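**Visit notes, Trundex parts room, February**

Iolanda Araújo showed us the small-parts store — one carpeted room with yellow shelving and a lot of cardboard. 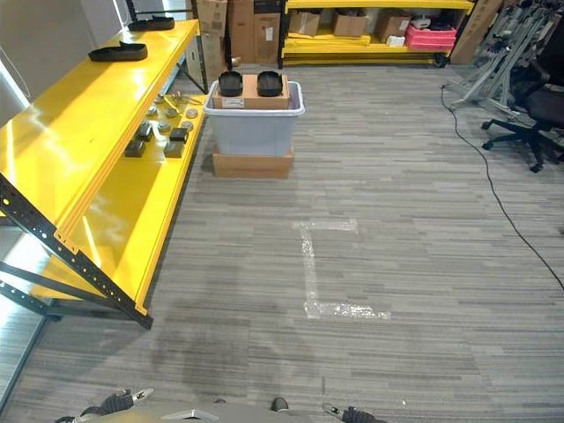
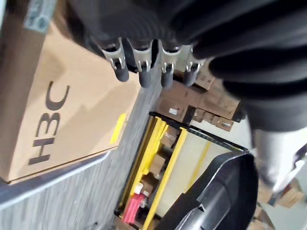 *Reading time: 2 min*

Blocks and round pucks are kept on open shelves, with the sole-shaped rubber pads on the level above. Stock arrives in reused cartons, so the print on a box (H3C, for one) says little about its contents. Araújo issues pads in lots of 50 and rejects any lot with more than five bad pieces.

Eyvindur Ladefoged asked about shelf labels. They are on order from Panow.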